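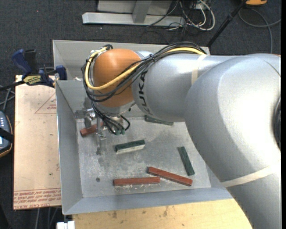 Codinlow Robotics Laboratory
Teleoperated Demonstration for Bin Handling
Progress report to the Stollard Fund, second reporting period

1. Purpose of this report

This report sets out the work completed under the Stollard Fund grant since the first report was accepted in October. It covers demonstration collection, operator training, data quality and the programme for the next period. Expenditure is reported separately in the financial return.

2. Status against the work plan

The work plan called for 800 accepted demonstrations of block handling by the end of the grant, divided between two tasks. In the first, the operator picks a named block and places it in a nominated area of the bin. In the second, the operator separates blocks that lie close together before picking one of them.

At the close of the period the laboratory held 392 accepted demonstrations. Of these, 281 belong to the pick and place task and the remainder to the separation task. The pick and place task is ahead of schedule. The separation task is behind, for the reasons given in section 4.

3. Work carried out

All collection took place on the KUKA arm in the main cell, working over the sheet-metal bin. Red and green blocks were used throughout, three of each colour, laid out afresh by hand between demonstrations. The operator drives the arm remotely from a handheld controller and is positioned clear of the arm's reach with a direct view into the bin.

During the period the demonstration protocol was revised. Under the earlier version, operators were free to approach a block from any direction, and the resulting paths differed so widely between people that the first training runs gave poor results. The revised protocol asks the operator to pause above the block, align the gripper with its long side and descend in a single movement. Corrections made during the descent are permitted and are kept in the record. Demonstrations in which the operator abandons the attempt are stored separately and labelled as such.

The recording software, Civska, was updated to save the operator's commands and the measured joint positions on a common clock. Previously the two streams were aligned after the session, which consumed a good deal of staff time and introduced errors that were difficult to trace. Demonstrations recorded before the update have been realigned and checked, and those that could not be brought within tolerance were withdrawn from the accepted total.

Operator training was led by Yogesh Tiwari. There are now 4 qualified operators. Each completed a supervised introduction covering speed limits, stop procedures and the handling of contact with the bin walls, followed by an assessed session. Filip has taken over the weekly review of recordings, which is held on Monday mornings and attended by all operators.

4. Difficulties encountered

The separation task has proved harder to demonstrate than was anticipated in the application. Where one block lies against another, or close to a wall of the bin, the sloped sides leave little clearance for the gripper finger. Operators tend to push the block into open space before picking it up. This is a sensible strategy, but its outcome is less repeatable than a direct grasp, and a larger share of attempts has been rejected at review.

Cable routing at the wrist also required attention. Large rotations of the last joint drew the cables tight, and operators learned to avoid certain orientations. The effect is visible in the data as a preference for one side of the bin. The laboratory has since limited the permitted wrist rotation in software and intends to reroute the cables to provide more slack, after which the limit will be relaxed and the affected layouts recorded again.

5. Preliminary findings

A policy trained on the pick and place demonstrations has been run on the arm at reduced speed under supervision. It performs well on isolated blocks in the centre of the bin and poorly near the walls. Demonstrations recorded under the revised protocol appear to be of greater value for training than the earlier ones, although the comparison has not yet been made with equal numbers of each. The laboratory would ask the Fund to treat these observations as provisional.

6. Programme for the next period

Collection will concentrate on the separation task until the balance between the two tasks has been restored. Layouts near the bin walls will be given priority. The wrist cables will be rerouted before collection resumes, and the arm will be out of service while this work is done. A controlled comparison of the two protocols is also planned.

No change to the grant's total budget or end date is requested. The laboratory does seek the Fund's approval to transfer the unspent portion of the travel allocation to operator hours, and a revised schedule of costs is attached for that purpose.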